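Ziltus progress report, third quarter
Prepared by Elie Tannous for Wenow

You asked whether filtering the simulated runs makes the policy better at moving food between plate and tray. So far I would say a little, and less than our last report implied.

Anas Issa scored all 2,519 table-setting runs and kept 2,281. The rest were dropped by a rule that penalises wobble in the arm, a rule we chose by eye.

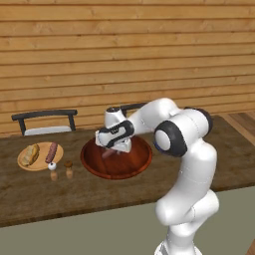 My main doubt is with the scoring. It likes short, smooth paths, and a short path is easy to get when the tray sits close to the plate. We may be rewarding the layout – and calling it skill. The gain in the last test came from 9 layouts, all on the same dining table, which is too thin to build on. 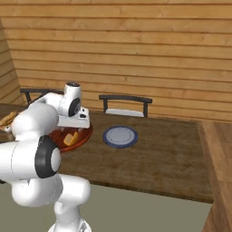 Nseir's older baseline also caught up once we gave it the same training time. That should have been checked in March.

Before the next report we will rerun both methods on 30 fresh layouts, with the scoring rule fixed beforehand. I would hold back the money for the Loltthorpe arm until those numbers are in. Anas disagrees and will send his own note.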